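The Zigzag That Won't Sit Down
Why a pattern older than most buildings is back on kitchen walls, and what it costs to live with

By Bláthnaid Daly
04/02/2020

The tile setter had finished two rows before he stopped and asked me to stand at the far end of the kitchen. From there I was supposed to tell him whether the points lined up. They did, I thought. He moved one tile the width of a pencil line and asked again, and this time I could see that they had been off.

Chevron is like that. A plain square grid forgives a good deal. So does running bond, the brick pattern most people mean when they say subway tile. A zigzag has a point at the top and bottom of every stroke, and the eye goes to the points first. If one is out of line, the whole column looks bent.

People mix up chevron and herringbone, and stores don't help by using the words as if they meant the same thing. Herringbone is made of rectangles, with the end of one butting against the side of the next, so the line is broken into steps. Chevron uses pieces with angled ends that meet in a clean point. Herringbone can be laid with any rectangular tile. Chevron needs pieces cut on a slant, either at the factory or on site, and there is more waste if you cut them yourself. 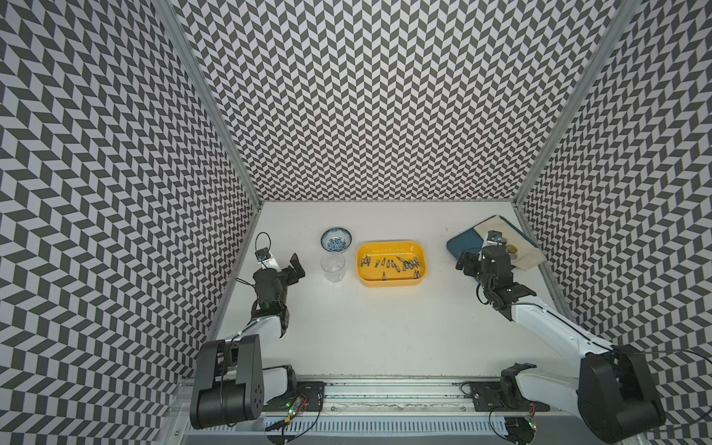

Black and white on every wall would give me a headache by lunchtime, a reader from Stestevby wrote when I first mentioned this article, and she asked whether anyone really lives with the pattern for long. It's a fair question. High contrast is tiring at close range, and a narrow stripe is more tiring than a wide one. Most of the homeowners I spoke with had kept it to one surface: behind the stove, on the floor of an entryway, on the short wall of a bathroom.

The pattern has been around for a very long time. Zigzags turn up on clay pots made well before anyone was writing things down. Roman builders set bricks on edge in herringbone for floors, and Norman masons carved chevrons around church doorways. In the last century the pattern went from hotel lobbies to sweaters to station floors, and around 2000 it seemed to have dropped out of sight in ordinary houses. My parents' generation was pulling it up. I remember my uncle carrying buckets of broken brown tile out to the driveway.

Now it's back, and the reason may be as simple as price. Factories can cut angled tile more cheaply than they used to, and mesh-backed sheets mean the installer is setting a panel at a time. Brophy, the tile yard where I bought mine, keeps 19 versions on its display wall, from matte gray to a green I nearly took home. The sheets are faster, but the seams between them have to be hidden, and that takes a steady hand. Loose pieces take longer and look better in a small room where you stand close to the wall.

Then there are the corners. On a single wall you can center the pattern and let both ends fall where they like. Once it turns a corner, you have to decide whether the zigzag carries on or starts over. Carrying it around looks best, provided the walls are plumb. In my house they aren't. We ended up stopping the pattern 4 inches short on the side wall and finishing with a plain strip.

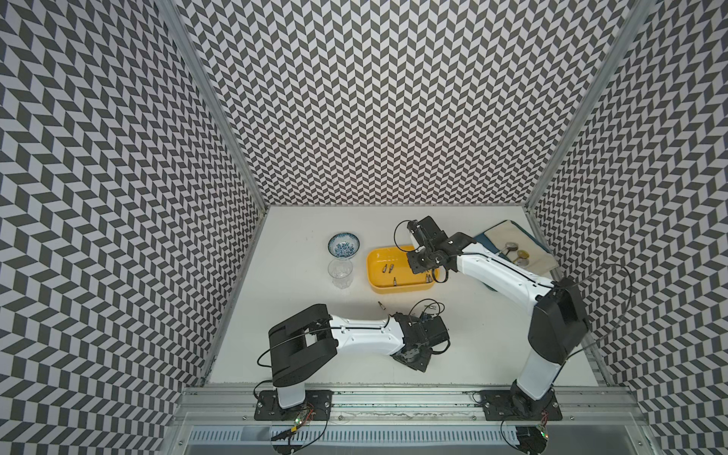 Grout is where everybody goes wrong, according to Hurovwood, and the people there would sooner talk about that than about the tile. Their advice is to match the grout to the darker color if you want the pattern to look calm, and to the lighter one if you want every piece to show. White grout on a floor needs sealing and regular cleaning. Mid-gray hides the most.

Paint and paper are the other way in. A roll of patterned wallpaper costs a fraction of what tile does, and it comes off when you're tired of it. Peel-and-stick has improved – I tried a sheet from Ernov inside a closet door, and it came away in April without taking the paint with it. You still have to match the repeat from strip to strip, and you should buy an extra roll.

As for my kitchen, the job took 4 days, one more than planned. The setter left me a box with the spare tiles in it, and it's on the shelf above the washing machine.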